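School Aid Gap Leaves Furneck Planning Without Answers

The superintendent of the Furneck school district said this month that the schools would open on schedule, although the state legislature adjourned in May without acting on the rural aid bill. In an interview at the district office, the superintendent described a budget built on last year's figures and a staff that had been told to expect changes.

"We adopted the budget we were required to adopt," the superintendent said. "It assumes the state will pay what it paid before. We have no letter that says so."

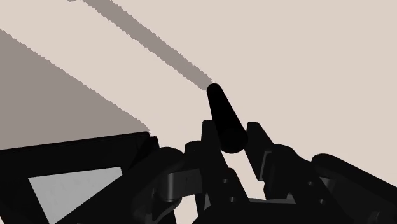
The bill would have renewed a payment of $440 per student to districts with fewer than 1000 enrolled. Furneck and neighboring Litura both qualify. Without the payment, the superintendent said, 26 positions would come under review, most of them classroom aides and bus drivers.

Asked whether the two districts had discussed sharing services, the superintendent said that talks had begun over bus routes near Skerkurmont. "Litura has drivers and we have vehicles. The boards will need to vote separately, and neither vote has been scheduled."

The superintendent declined to criticize lawmakers by name but said the timing of the recess had been difficult. "Contracts go out in the spring. A decision in the fall does not help a teacher who has already accepted work somewhere else."
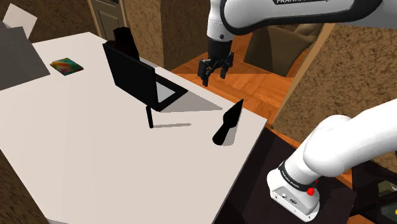

Building Debt and the Smadi Campus

The district is also repaying bonds on the Smadi campus, with the final payment due in 2042. That money is held apart from the operating budget and cannot be used for salaries.

"Parents ask me why we can pay for a roof and cannot promise an aide," the superintendent said. "The voters approved the roof. The aides depend on the state."

The board will take up the staffing review at its next regular meeting, which begins at 7 p.m. and is open to the public.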